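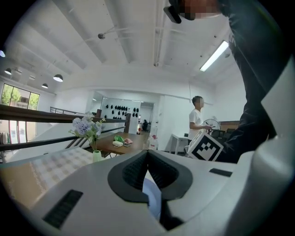
Hildegard Görtz asked after the last lecture why we cannot just trust the time stamp the camera writes into its own file, when every camera has a clock inside.

It is a good question, and I will answer it before we go on to Unit 4. Each clock is started by itself and each one drifts. Two streams can begin together and be 33 milliseconds apart before the session ends. At 30 frames per second this is one whole frame. The policy then learns from a hand that is one frame older than the gripper opening it is paired with.

Unit 4: Alignment of streams

In the Cendolum exercise you receive one session with a wrist stream and a head stream. The steps are:

1. Read both streams and keep the original time stamps. Do not overwrite them.
2. Find the marker corners in each image. Drop detections with a side shorter than 20 pixels - the pose from such small markers jumps too much.
3. Compute the speed of the marker in both streams and shift one curve until they match best.
4. Write the offset to the session header.
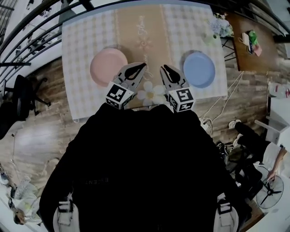
The offset is one number for the whole session only if the drift is small. For longer sessions, cut the data in pieces of 3000 frames and estimate the offset for each piece. If the values lie on a straight line, fit the line and use it. If they jump, look for lost frames first.

Please note that the speed curve needs real motion. When the hand rests, the curve is flat and any shift looks equally good.

Hand in your script and the plot of offsets by the end of June. Questions about the loader go to Elfriede Kröger, room 1081.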